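Seltadano Handbuch für Einrichtung und Betrieb
Abschnitt 4: Beispiele aufnehmen in der Simulation

Schön, dass Sie bis hierher gekommen sind! Die Installation liegt hinter Ihnen, die Steuerhandschuhe sind kalibriert, und nun beginnt der Teil, der den meisten Anwendern am meisten Freude macht: Sie zeigen dem Lernsystem, wie man Dinge greift. Nehmen Sie sich für das erste Mal ruhig einen ganzen Vormittag Zeit. Die Bewegungen fühlen sich anfangs etwas schwammig an, das gibt sich aber nach den ersten Durchgängen ganz von selbst.

Wir arbeiten in diesem Abschnitt mit der mitgelieferten Übungsszene »Grenitz«. Sie enthält einen Tisch, zwei Arme mit mehrfingrigen Händen und eine kleine Auswahl an Lebensmittelpackungen.

4.1 Szene laden und Grundstellung einnehmen

1. Starten Sie Seltadano und öffnen Sie über »Datei > Szene laden« die Szene Grenitz.
2. Warten Sie, bis in der Statuszeile »Physik bereit« erscheint. Auf älteren Rechnern kann das ein Weilchen dauern – bitte nicht ungeduldig werden und ein zweites Mal auf »Laden« klicken.
3. Ziehen Sie beide Handschuhe an und halten Sie die Hände locker geöffnet vor den Körper.
4. Drücken Sie das linke Fußpedal. Die beiden Arme fahren nun in die Grundstellung.

Vergleichen Sie Ihre Ansicht mit der folgenden Abbildung. Auf die genaue Lage der Packungen kommt es dabei nicht an, denn sie wird bei jedem Neustart der Szene ein wenig verändert. 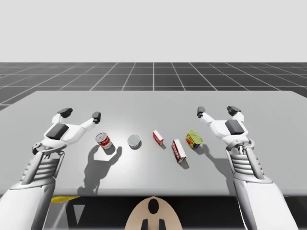
Abb. 4-1: Beide Hände geöffnet über dem Tisch, dazwischen Dosen und Schachteln

Achten Sie vor allem auf die Finger. Sie sollen wie in der Abbildung gespreizt sein. Bleibt ein Finger gekrümmt, obwohl Sie Ihre eigene Hand geöffnet haben, wiederholen Sie bitte die Kalibrierung aus Abschnitt 3. Auch die Schatten der Hände auf der Tischplatte sind eine gute Hilfe, wenn Sie beim Absenken die Höhe abschätzen möchten.

4.2 Eine Episode aufnehmen

1. Wählen Sie in der Aufgabenliste einen Gegenstand aus. Für den Anfang empfehlen wir eine der Dosen.
2. Drücken Sie das rechte Fußpedal. Die Aufnahme läuft, sobald der rote Punkt neben der Uhr zu sehen ist.
3. Führen Sie die näher gelegene Hand in einem ruhigen Bogen an den Gegenstand heran und schließen Sie die Finger.
4. Heben Sie ihn an, halten Sie ihn 2 Sekunden lang still und stellen Sie ihn wieder ab.
5. Öffnen Sie die Hand ganz, kehren Sie in die Grundstellung zurück und beenden Sie die Aufnahme mit dem rechten Pedal.

Hinweis: Kleine Korrekturen unterwegs dürfen Sie gerne stehen lassen. Das Lernsystem Grollell kann mit einem Nachfassen durchaus etwas anfangen. Fällt der Gegenstand vom Tisch, markieren Sie die Episode bitte als »misslungen« und löschen Sie sie nicht.

Vorsicht: Wechseln Sie während einer laufenden Aufnahme nicht die Szene. Die Datei wird sonst ohne Endmarke gespeichert und beim Export übersprungen.

4.3 Wie viele Beispiele werden gebraucht?

Für einen ersten Trainingslauf genügen 200 Episoden, für die volle Aufgabenliste rechnen Sie bitte mit 400. Unser Referenzsatz »Kramer«, den Sie im Ordner »Beispiele« finden, umfasst 146 Episoden und eignet sich wunderbar zum Anschauen und Vergleichen. Mischen Sie ihn aber nicht unter Ihre eigenen Daten, er wurde mit einer älteren Handschuhversion aufgenommen.

Den Export beschreibt Abschnitt 5.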